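Workshop notebook, Wednesday, August

Table setting for the Plumano bread page. The cloth went on at 15 minutes past nine and has been smoothed more often than it deserves. It still creases. I have decided creases are rustic.

Basket is the reddish-brown oval wicker one from the Irdale box. Set it on the diagonal, toward the left, after trying it square to the table, where it looked like something at a dentist's reception. The braided loaf follows the long axis and more or less dictates everything else.

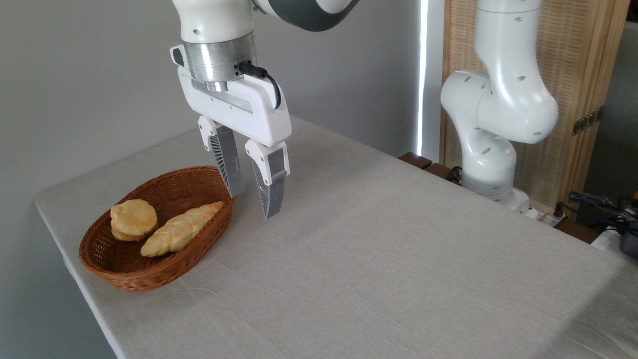

The round one is harder to place. Lo wants "generous" on the order sheet, and two pieces of bread in a basket is a modest sort of generosity. Drimov can supply more, minimum order 200, so modest it stays. Do not line the basket with a napkin - tried it on the last job and the weave vanished, along with the reason for choosing wicker.

Crumbs: brush them off the cloth toward the front edge, never sideways. The linen holds on to everything.

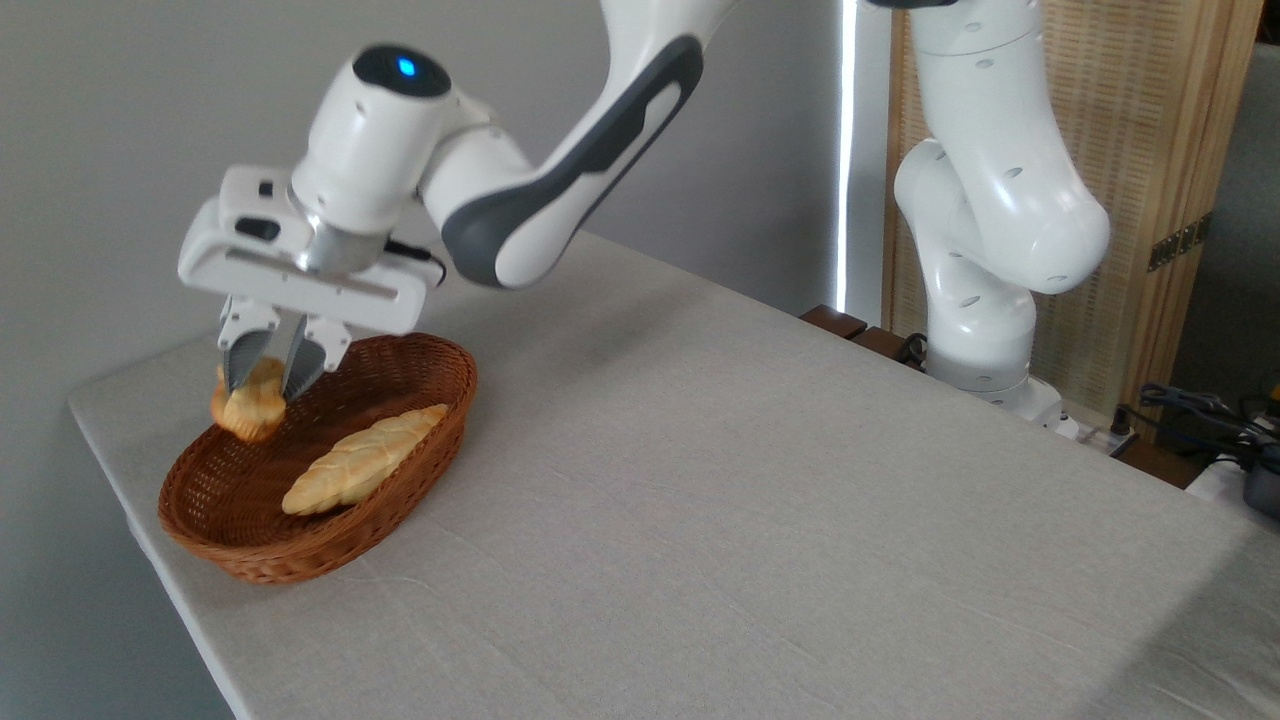 Roll just above the rim, braided loaf still in the basket.

To do: iron the spare cloth, ask Irdale if they have the same oval one size up, and find the lid of the Irdale box, last seen under the bench.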